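The Clonham Trial

The review unit arrived in two cartons, and Mehwish Hashmi signed for both. She put them on the floor of the flat and read the packing list against the contents before she touched anything. Two hand-held grippers. Two marker cubes, already fitted. One display. Cables, various. The list said "various", and she wrote that down as the first fault.

The kit was called Stuvus. It was sold by Kermont, a firm with an office in Clonham, to people who wanted to teach robots by doing the job themselves. The buyer held the grippers and carried out the task, and the kit recorded how the hands moved. Her brief from the magazine was 800 words and a score. Tanveer Talpur, who edited the hardware pages, had added one line by hand: Do the tidying task, please, everyone else has done cups.

The tidying task was in section 4 of the manual. The operator was to clear a laid table, one item at a time, returning each item to a fixed position. A session was 500 repetitions. The manual gave no opinion on how long this should take. It did say that the operator should "behave normally", and it said so on three separate pages.

She did the first 18 that evening. The left gripper had more play in the trigger than the right. It closed late, and she found that she had begun to start the left hand early to make up for it. She noted this under Ergonomics, then moved it to Accuracy, then copied it to both.
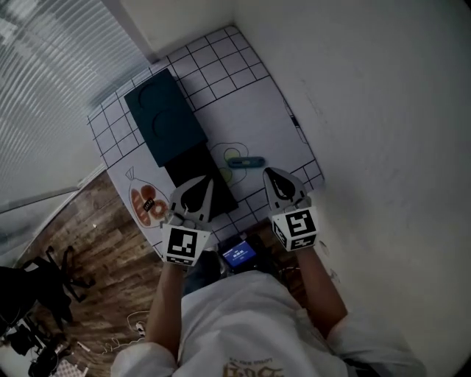

By the second evening she had stopped thinking about the trigger. She worked after supper, when the street was quieter, and paused only to write. Weight: acceptable for an hour, tiring after that. Grip: suits a medium hand. Display: readable, though the text is small and the operator has to look down to check it. Manual: well printed, badly ordered.

At repetition 212 she rang Kermont's support line. The man who answered gave his name as Samuel.

"I'm getting a warning," she said. "Left hand, early onset."

"That means the hand is moving before the system expects it to."

"It is. The trigger's slow."

"Have you tried waiting for it?"

She said she had not. He asked her to do ten repetitions at her usual pace while he watched the log from his end. She put the telephone on the window sill and did ten. When she picked it up again he was typing.

"You also lift your right wrist before you let go," he said. "Every time. Is that the kit?"

She looked at her wrist. "No. I think that's me."

"Then I'd leave it. The software will treat it as part of the task."

"And the left hand?"

"The same, I'm afraid. It can't tell the difference. I can send you a new trigger, but you'd have to start the session again from the beginning."

She asked him what most customers did. He said that most customers did not ring.

She finished the session with the slow trigger. It took four more evenings. The kit compressed the recording, sent it to Clonham, and displayed a reference number. Kermont's offer to reviewers included a replay: the recording would be used to train an arm on their own bench, and a short video would follow within the week.

It came on April 15, 2025, as an attachment with no message. She watched it standing up. The arms were the ordinary industrial kind, bolted to a steel bench, with the same grippers at the ends. They cleared the table in the correct order. The left arm set off a fraction early each time and then hung over the item, waiting for a trigger that, on that unit, had no delay at all. The right arm put each thing down, and raised its wrist, and let go.

She played it again with the notes open beside it. Her mother had put down plates like that. Mehwish had not thought about it for years and could not see which heading it belonged under.

The review ran in July, at length. Under Accuracy she wrote that the kit reproduced the operator faithfully, including faults, and that buyers should check both triggers before the first session. She gave it seven out of ten. Tanveer asked what had happened to the other three, and she told him one was for the trigger and two were for the manual.

Kermont wanted the cartons back by the end of the month. She packed them against the same list, and beside "various" she wrote in the types and lengths.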